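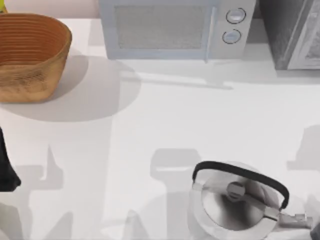
Dalovdale, June

Simulated kitchen episodes: which should be kept for training?

Our group is gathering teleoperated examples in a simulated kitchen for the Igwe project. We hold 713 recorded episodes, of which 399 were marked complete by the operator. Guidance is requested on whether the remainder should be deleted, and on whether overhead views in which the arms show mainly as shadows are of use to the learner.
Posted by Jiahui Lu

Ngozi Odukoya
Please do not delete anything at this stage. Incomplete episodes should be stored separately and given a short reason code. The overhead view records where the kettle and basket stand on the counter, and should be retained alongside the wrist views.
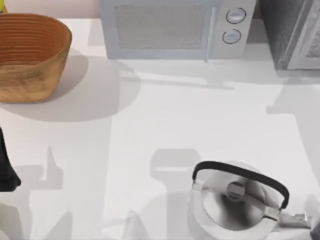 May two operators share one set of episodes?
They may, provided that each episode carries an operator code and both have followed the same written task instruction.

Ebuka Ekpo
We kept everything at Leltoda and it was fine. Disk space is cheap.
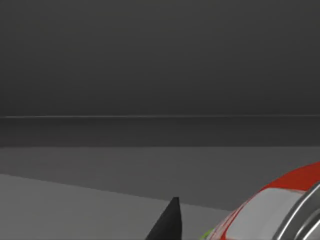 By Gøran Åberg, Draststead

I would add that a wrist view may hold very little of the task at certain moments, with plain grey surfaces and the gripper itself filling the picture. Such moments should remain in the episode, as trimming one view alone will put the streams out of step. Before a full training run, we proceed as follows.

1. Select 200 complete episodes and replay them in all views.

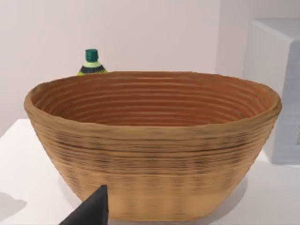
2. Have 3 reviewers mark the start and end of each attempt, working separately.

3. Record any disagreement in the episode notes and leave the original file unchanged.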